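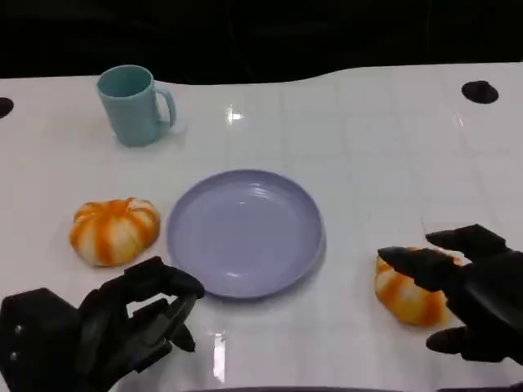
Right hand stops closing after the first few picks

Posted in Arms and Hands, June 2024

Two-armed setup, black hands on both sides, running the Promero controller. The job is putting toy food onto a purple plate on a white table. The right hand closes properly for the first few goes, then it stays half open and the controller logs fault 424. The arm carries on to the plate as if it had something in its grip. That last part worries me more than the fault. The left hand has been fine since December. I have swapped the power lead and it made no difference. What should I check next?

Arancibia

Mirar

424 on ours was finger motor current. The limit was set to 2000 and a finger was binding. With the power off, move each finger by hand and feel for a stiff joint. Then check the screws on the joint housings. One that has backed out will let the link twist and rub.

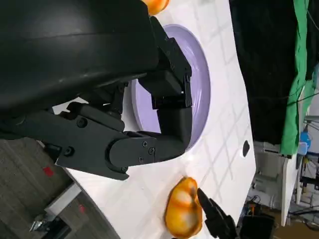 Gripper over the plate, with the joint housing screws in view.

Don't just raise the limit. I did that and cooked a motor.

The arm carrying on is a separate problem. In Promero a hand fault only gives a warning unless you set it to stop both arms. Change that before you run it again, and keep out of reach while you test.

Nelelier

Had the same thing, turned it off and on and it went away. Came back after some 52 picks though. Maybe try version 9 if you haven't, I never got round to it.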